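¿Merece la pena cambiar las pinzas de serie para desmontar electrónica?

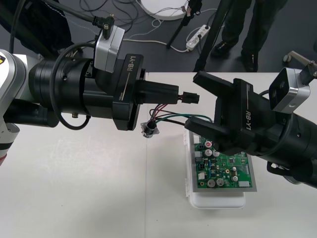 Pregunta

Estamos probando dos brazos RB-Y1 con pinza paralela y cámara en la muñeca para separar conectores y placas de equipos devueltos. El izquierdo sujeta el conector del mazo y el derecho va a por la placa, que apoyamos encima de un recipiente de plástico blanco.

Un comercial de Skikano insiste en que con sus dedos adaptativos se nos acaban los problemas. También tenemos oferta de Queiroz, más barata, dedos rígidos con almohadilla. Los dos vídeos de demostración son muy bonitos y en ninguno sale un cable, cosa que ya me mosquea. ¿Alguien los ha usado con piezas pequeñas de verdad? Lo nuestro falla sobre todo al coger conectores: en la última tanda, 5 agarres malos de 14. No sé si culpar a los dedos, a la cámara o al que teleopera (o sea, yo).

Busisiwe Ngubane

3 respuestas

Respuesta aceptada
Kai-wen Hsu

Yo no compraría nada todavía. Con 14 intentos no puedes distinguir una pinza mala de una tarde mala. Repite la prueba con el mismo conector, la misma postura inicial y dos operadores, y apunta cada fallo por separado: no llegó, llegó torcido, cerró y resbaló. Solo el último habla de los dedos. Los otros dos suelen ser calibración de la cámara de muñeca o retardo del mando, y eso te lo llevas puesto aunque cambies de pinza.

Los de Skikano los tuve dos meses. Cogen bien cosas redondas y blandas. Con un conector pequeño el dedo se deforma, la pieza gira y pierdes la orientación, así que para volver a enchufar no me sirvieron. Los de Queiroz no los he tocado. Pide una unidad en préstamo y que la prueben con tu mazo, no con el suyo. Si ponen pegas, ya tienes bastante información.

Ah, y fija la placa. Si está simplemente apoyada en el recipiente, cualquier tirón del cable la mueve y estarás midiendo el apoyo.

Respuesta 2
jullside_taller

Nosotros en Jullside pusimos cinta de goma en los dedos de serie y tan contentos. Se despega cada poco, eso sí. No hemos medido nada.

Respuesta 3
pinzas_kirkel

Mira el controlador Kirkel, con control de fuerza se arregla todo.

Comentario de Kai-wen Hsu: ¿Todo? ¿Con qué piezas y cuántos intentos? Si la cámara te coloca el dedo donde no es, el control de fuerza aprieta con mucha delicadeza en el sitio equivocado.

Comentario de Busisiwe Ngubane: Acepto la primera. Repito la tanda el domingo con la placa atornillada y subo la tabla. Al de Skikano ya le he pedido el préstamo y de momento me ha mandado otro vídeo.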